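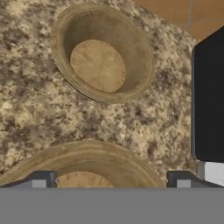
Several visitors at the last open day asked if the robot knows which bowl it is supposed to pick up, or if it just goes to a spot someone has typed in. Martin's question on the sign-up form was the same one, and it comes up on every tour, so we start with it.

Does the robot know where things are?
It is not given positions. It gets a short instruction, such as "put the small bowl in the large bowl," and has to work out the rest from its camera views. The bowls are moved between runs. If you watch more than one run, you will see the arm take a different path each time.

What is the open day?
The Tratalo open day is an afternoon when the public can see how we train and test kitchen tasks for robot arms. It is held at the Bomano building, second entrance, on a Thursday in April. Doors open at 2 p.m. The demonstration lasts 60 minutes and is followed by time for questions.

Will I see a real kitchen?
You will see a simulated one on the large screen in Room 158. Everything in it is computer-rendered, including the arm. Most of our testing is done this way. A run can be reset in a moment, and a dropped bowl does not have to be swept up.

What does the simulated kitchen have in it?
The one used for the tour has a granite counter, wood cabinets, an espresso machine and a few small items such as bowls and squeeze bottles. The arm works at the counter. 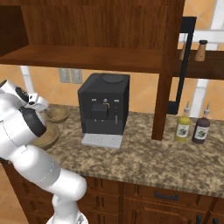 We use the same kitchen for the whole demonstration so that visitors can follow what changes from one run to the next. Usually that is the starting place of the bowls and the wording of the instruction. The cabinets and the counter stay put.

Does the robot make coffee?
No. The tasks on the open day are about moving objects. A coffee task is on our list, but it is not ready to show.

How many times has it done this?
The bowl task had been run 932 times in simulation when this page was last updated. Those runs include failures. We show failed runs as well as good ones, and the presenter will stop and replay them if you ask.

What usually goes wrong?
The most common problem is the grip. A bowl has a thin rim and the fingers have to close on it at the right height. Too high and they miss, too low and they push the bowl along the counter. The other frequent problem is letting go too early over the large bowl.

Can I control the arm myself?
Yes, if there is time. Two control stations are set up at the back of the room, and each turn is a few minutes long. The controllers are made by Grivora and are easy to hold, though most people find depth hard to judge at first. Children can take a turn with an adult next to them.

Is there a physical arm on site?
There is one in the Dumlao lab down the hall. It can be viewed through the window but is not part of the demonstration, and it may be switched off during your visit.

Do I need to book?
Yes. Use the form on the visits page. Seats in Room 158 are limited, and we cannot let people stand in the aisles. If your plans change, please cancel so that the seat can go to someone on the waiting list.

Can I take pictures?
You may photograph the screen and the control stations. Please do not photograph through the lab window.

Is the building accessible?
There is a ramp at the second entrance and an elevator to all floors. One of the control stations has a lower table for wheelchair users. If you need captions during the talk, check the box on the form when you book.

Where do I park?
Visitor parking is behind the building. Take a ticket at the gate and bring it to the front desk to be stamped.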